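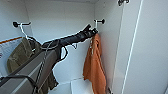 Nermin Tokgöz has worked on utility cabinets for Wimura since the company stopped making full kitchens. Her current project is a tall, narrow unit for hanging household cloths, and she spent most of an afternoon going over the hooks, the loops and the space behind the door.

The first question was about position. Hooks in a cabinet are usually set in a row on the back wall. Tokgöz prefers one toward each side, at close to the same height, with the middle left open.

"A towel is wider at the bottom than at the top," she said. "It gathers where it hangs and spreads as it goes down. If you space the hooks for the top of the towel, the lower halves touch. You have to space them for the hem."

Her working rule is to hang the largest cloth the cabinet will hold, leave it overnight, and measure it at the widest point the next morning. Cotton relaxes under its own weight. In her tests for the Dredetti line the spread grew by 13 millimeters between the first reading and the second, enough to bring two bath-size towels into contact.

She is particular about the knob. A bare wire hook holds a loop well but leaves a mark in the cloth when someone misses the loop and hangs the towel by its middle. A round knob at the tip gives a larger bearing surface. With a curved arm below it, the user has two places to hang from.

"People use the knob for thick things and the arm for things with a loop," Tokgöz said. "We don't tell them to. We watched them do it and left both in."

Loops came up several times. Petrică Ilie, who runs the fitting shop at Buzatu and installs the cabinets, joined the conversation at this point. He regards the loop as the weak part of the system. A thin one tears at the stitching long before the screw moves, and his advice to customers is to sew the ends into the hem and not onto its face.

On fixing, the two agree in most respects. The hook is screwed in, never glued. Ilie drills a pilot hole and drives the screw by hand for the last few turns. The shop's test load is 10 kilograms, applied straight down and then pulled forward, since a towel is nearly always removed with a forward tug.

"Straight down tells you very little," Ilie said. "I have seen a hook take the weight all day and come out on the first pull."

They differ on height. Ilie sets the hooks as close to the ceiling of the compartment as he can, to gain length. Tokgöz wants at least 70 millimeters of clearance above the knob. A hand has to go up, over and down again to seat a loop, and with less room the knuckles meet the top panel. The Kamadia prototype was built to Ilie's measurement and then rebuilt to hers.

The interior finish is plain white and smooth. Tokgöz gave two reasons: lint shows up and can be wiped off, and a colored cloth can be found quickly in poor light. She advises against putting a cloth away wet in any closed cabinet, whatever the finish.

The drawings for the next version are due in September. The hooks stay as they are. The door hinge, according to Ilie, is still under discussion.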